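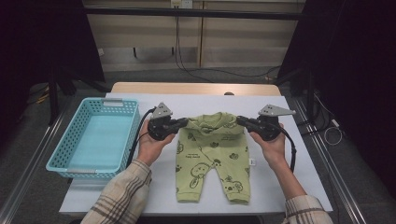
*Both grippers at the shoulders, basket on the left.*

**Ticket 159: right gripper drops out during folding demo (Purnico open day, Poon site)**
Opened: March 6, 2021
Kit: Noseck hand-held pair, Tisgate recorder
Status: see the bottom, it's a long one, sorry

Hi all! Writing this up while I still remember what order I did things in. We had the open day going at Poon and I was on the folding table, the one where I put the two grippers on and fold baby clothes and people watch the traces go by on the big monitor. Lovely crowd, heaps of questions, and then about halfway through the second group the right-hand trace went flat. Left one carried on happily. I kept folding (didn't want to stop mid-sentence, I was explaining what the finger opening tells us) and the right came back on its own a few seconds later, as if it had just nipped out for a coffee.

Then it did it again. And again. Eight dropouts over the whole visit, by the recorder's own log, all of them on the right.

**What I saw**

- Right trace freezes at its last value. It doesn't go to zero, so at a glance on the monitor it looks like I'm just holding very still.
- Video from that gripper keeps recording the whole time. Only the finger opening and the orientation go.
- Recorder puts up the yellow "stale input" bar after 2,000 milliseconds, then clears it when the data comes back.
- No error light on the gripper itself.

**What I tried between groups**

Restarted the recorder first. Came up fine, both sides green, lasted one whole fold and went again. I was fairly grumpy by then but smiling at everyone.

Swapped the two leads at the hub end so right was on the left port and the other way round. Still the right gripper dropping, so that lets the hub ports off, I reckon. I didn't swap the leads themselves because they're tied down along the rail and I had a family waiting with a very keen kid who wanted to know if the machine would do his school shirts.

Turned the monitor preview down to the lowest setting in case we were choking the laptop. No difference at all, and the picture looked awful, so I put it back.

**The bit I think matters**

Once I'd calmed down I noticed it wasn't random. The flat patches came when I was taking a shoulder or a sleeve across to the other side. Picking up at the shoulders was fine. Pinching and smoothing was fine. When the thing was already folded down to a small bundle and I was only squaring it up, I never got a single dropout, and I did that bit over and over for people because it's the satisfying part.

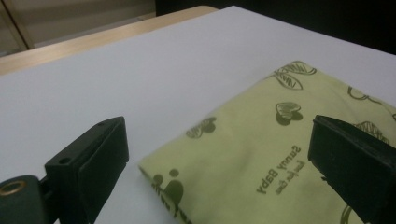
Lemlem Bogale: Before you blame the lead, can you check which way you turn your wrist on the crossover? I had a pair from the same Noseck batch in October and the socket was fine pointing straight back, but it would let go when the gripper rolled outward past a certain point. The cable looked perfect. Put your hand on the table, hold the fingers closed, and roll it slowly with the raw view open in Tisgate. If it drops at the same angle every time, leave the cable alone and look at the socket. Also please don't tape it tight to your arm, I did that and it pulled harder.

Me again. Okay, so Lemlem's test took me all of two minutes once the last visitors had moved on to the tea urn, and I should've thought of it. Raw view open, gripper resting on the board, slow roll outward. Nothing, nothing, nothing, flat. Rolled it back and it returned. Did that 20 times with the cable hanging free and it let go on every one, pretty much at the same spot. Rolled it inward as far as my wrist goes and couldn't make it misbehave.

Then I held the cable with a bit of slack right at the gripper body, so the plug couldn't tug, and repeated the outward roll. Stayed green. Let go of the slack, and off it went. So we've got the plug being pulled sideways as the gripper rolls, and the socket giving up a data contact while power hangs on. That'd explain why the gripper looks alive with no error light, and I *think* it explains the video too, as I'm told the camera has its own pair in that lead, but could someone who knows the pinout confirm? I'm guessing from a very old drawing.

For the record, I had taped the cable down my sleeve that morning. Neatly. I was quite proud of it. Tape's off now and the cable just runs down beside my arm with a loose loop near the wrist.

I had one more small group booked for the end, so I ran them with the loop and nothing else changed. Same clothes, same moves, including the crossover where I lay the sleeve in. I sped up a bit toward the end because people were enjoying it and I got carried away.
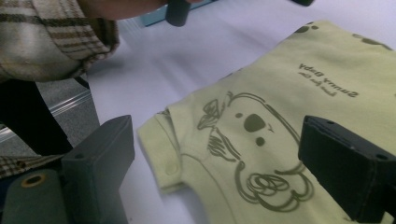
*Sunny Baby koala one, opened out between the fingers.*

No dropouts logged for that group. I don't want to call it fixed on one run, though, and the loop's a nuisance: it caught on the basket handle once and I nearly took the lot with me. For a demo it's liveable. For a proper recording session I wouldn't trust it.

**Recordings from the day**

Please don't use anything from the right side in the first three folders until somebody has been through them. The frozen stretches look like real data, that's what worries me. I've put "R-stale" in the folder notes but I haven't trimmed anything. The last folder, the one with the loop, should be okay as far as I can tell.

**Still to do**

- [ ] Right gripper to go back to Noseck for a new socket, or a clamp if they've got one now. I'll box it up tomorrow.
- [ ] Roll test on the left gripper too. I only did a quick one and it was fine, but my arm was tired and I rushed it.
- [ ] Ask Tisgate if the stale bar can come up sooner. Two seconds is half a fold at my speed.
- [ ] Make the frozen trace go grey on the visitor monitor. A lady in the second group spotted it before I did!
- [ ] Find out who has the spare lead. It isn't in the drawer.

Leaving this open with me for now. Workaround is slack at the wrist, no tape.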